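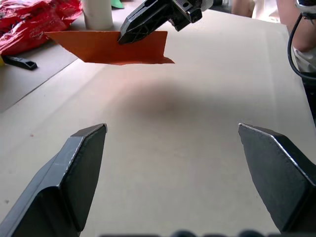
Lista de verificação: pilha de software, célula bimanual Plolto
Projeto Umura, revisão 17
Data: 26 de fevereiro de 2023

1. Controle
1.1 Parada por software interrompe os dois braços: OK
1.2 Limites de junta carregados do arquivo Bolis: OK
1.3 Limite de força no fechamento das garras: OK, com ressalva
Comentário: valor herdado da configuração para peças rígidas. Revisar antes de usar papel ou cartão fino.
1.4 Distância mínima entre as pontas das garras: PENDENTE
Comentário: o parâmetro está em 53 mm no planejador e em 71 mm no monitor. Vale o maior até a correção.
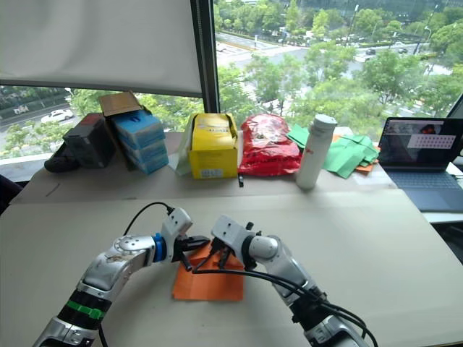
A divergência do item 1.4 bloqueia tarefas em que as duas garras trabalham sobre a mesma folha. Não contornar desativando o monitor.

2. Percepção
2.1 Calibração das câmeras de punho: OK
2.2 Segmentação de material plano e dobrado: NÃO CONFORME
Comentário: vincos classificados como borda. Chamado aberto no repositório Tzavaras.
2.3 Sincronismo dos carimbos de tempo: OK

3. Planejamento
3.1 Malha de colisão inclui a mesa e os cabos: PARCIAL
Comentário: cabos modelados só até o punho.
3.2 Replanejamento após perda de preensão: OK

4. Ferramentas
4.1 Gravação de log: OK, 1.104 mensagens, sem lacunas
4.2 Versão do firmware registrada no log: PENDENTE

Liberação: somente em velocidade reduzida, até o fechamento de 1.4 e 2.2.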